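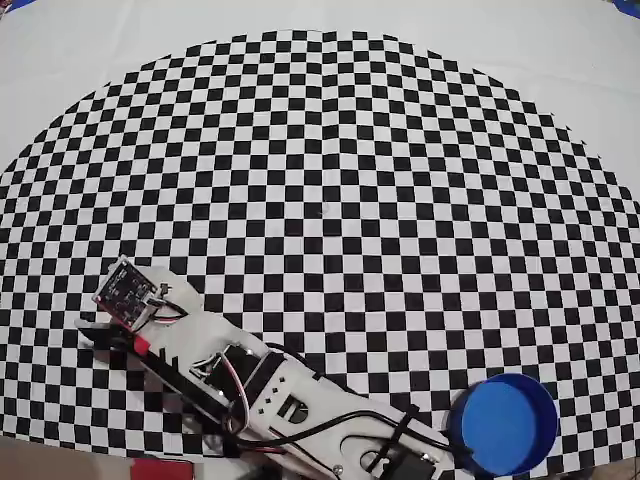 How to check a guest speaker's bio before you print it

Posted October 8, 2022

A speaker's bio is advertising. It was written by the speaker or by somebody paid out of the speaker's fee, and when it goes on your poster it becomes your advertising too. I book talks for the Eden Lectures (free, evenings, open to the public), and I've stopped believing that "widely recognized" means anything at all.

What follows is the routine I use. It takes an afternoon if the speaker is easy, two if they aren't. You need a printed copy of the bio, a highlighter, a library card and an email account from which you don't mind sending slightly rude questions.

Step 1. Get the bio in writing, and get the date on it

Ask for the current bio as a document. Don't copy it off the website. Websites get edited after you've copied from them, and then you're the one who looks as if you made it up.

If you're dealing with an agency, ask who wrote it. We booked through Vukano for a few seasons and it took me three emails to learn that their bios were written in-house from a phone call with the speaker. Nothing on the page had been looked at by anyone before it got to me.

Step 2. Highlight anything that could be false

Go through with the highlighter and mark only claims that could be checked. "Spent five years as an advisor to the central bank" can be checked. "A compelling storyteller" can't, so leave it, or better, cross it out. Nobody was ever introduced as a dull one.

A typical bio runs to a single page. The longest I've been sent made 28 checkable claims, of which I could confirm 21. The other seven weren't necessarily lies. I just couldn't find anything behind them except other bios of the same person.

Step 3. Sort the claims by how much they'd embarrass you

Start with the ones in your headline. If the poster says "former diplomat," that's the first thing to check, well ahead of which prize she won in graduate school. My order is:

Jobs and titles
Degrees
Crimes, rescues, escapes and anything else the talk is actually sold on
Prizes
Book sales
Clients

Clients are last for a practical reason. "Has spoken to" some enormous company can mean a keynote to the whole firm, or it can mean a lunch talk for one regional office where half the room had its coats on. The company usually can't tell you which.

Step 4. Find a source that isn't the speaker

This is where most people go wrong, me included. I once had a claim "confirmed" by four newspapers, and was pleased with myself until I put the four clippings side by side and saw the same odd phrase in all of them. They were all printing the same press release. Four papers, one source, and the source was him.

A source counts if it was made at the time, by someone with no interest in the speaker's later career. Court registers, university calendars, staff directories, a local paper from the year it supposedly happened. An interview given 20 years afterward doesn't count. A memoir doesn't count, however well it sold, and a film made from the memoir certainly doesn't.

For degrees, write to the registrar. Some will confirm a degree to anybody and others want the graduate's consent, so ask the speaker for consent and see how long the answer takes. For book sales, don't bother. I've seen "international bestseller" used for a title published in two countries. 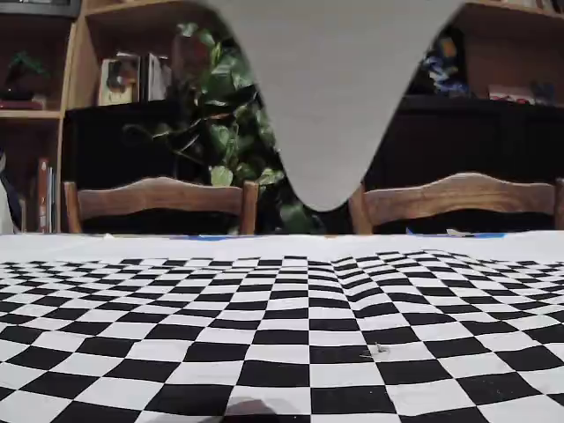
Step 5. Be suspicious of exact numbers

An exact number sounds like it came out of a record. Sometimes it did. A speaker we nearly booked in August claimed to have exposed 3,315 forged certificates in his career. I asked where the number came from. His office said it was "the figure we use." I asked again and was told it came from an earlier bio.

So we didn't print it. We printed that he had worked as a document examiner, which his old employer, Gajewski, was happy to confirm, along with the years. He was annoyed, and he may have been perfectly right about the forgeries for all I know. But I can't put a number on a poster when the only evidence for it is that it's been on other posters.

Round numbers deserve the same treatment. "Over 100 universities" is easy to test: ask for ten of them, with dates, and write to two.

Step 6. Write to the speaker with your list

Do this before you sign anything, if you can. Keep it short and don't accuse. Mine goes:

"We check all biographical statements before publication. Could you point us to a source, other than interviews or your own books, for the following? Anything we can't confirm in time, we'll leave out."

The last sentence does the work. Honest speakers tend to reply the same week with a scan of something. You'll also hear from the ones who say no other host has ever asked, and I believe them. Other hosts haven't asked. That's how the bio got this far.

Step 7. Rewrite it yourself

Use only what survived. Keep it under 80 words. Attribute what you want to keep but couldn't confirm: "In her memoir she describes…" is fair to everybody, provided you don't follow it with three sentences written as if it were settled.

Watch the superlatives. "One of the world's most respected" needs someone doing the respecting, so name them or cut it. The same goes for "award-winning." We had a Skarov Medal in one bio and I spent a morning finding out that the medal was handed to every person who had spoken at that particular event. It was a real medal, I suppose.

Step 8. Fix the introduction as well

You can do all of the above and then have your host walk up to the lectern with the old version printed off the internet. Hand them your copy and take theirs away. Send the same text to the campus paper and whoever runs the events listing, and check the listing again the day before, when you'd be surprised how often the old wording has crept back.

Step 9. Keep the file

Letters, scans, the original bio, your marked-up copy. Someone will write in later to say the speaker is a fraud, or to say you were insulting, and you'll want to see what you knew. We keep ours for six years.

Does any of this fill more seats? I doubt it. Our attendance seems to depend on the weather and whether there's parking.

Comments are open below.

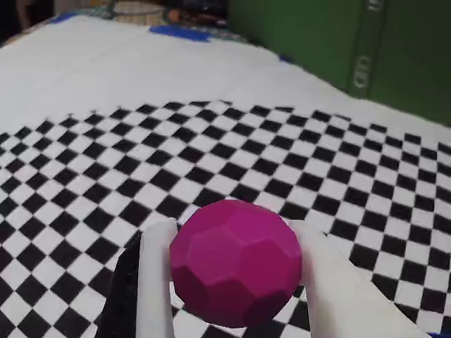 Zofia Marciniak: Steps 4 and 6 are fine in theory, but our contract lets the speaker approve all publicity. If I cut a claim, they put it back. What then?

Reply from the author: Strike that clause before signing, or change it to approval of the photo and the talk title. If it's already signed, run the shortest bio they'll accept. I've never seen a contract that sets a minimum length.

Henryk Sikora: I think you're too hard on memoirs. People come to hear a story, and a free talk isn't a court. Half of our regulars wouldn't care whether it happened.

Reply from the author: Then bill it as a story. I'd go to that. My objection starts when the same talk is billed as expertise.

Iwona Stępień: The registrar tip works. One caution: check the name they studied under. I had a degree come back "not found" and was ready to cancel, and she had simply married since.

Reply from the author: Good catch. I'll add a line to Step 4 about former names.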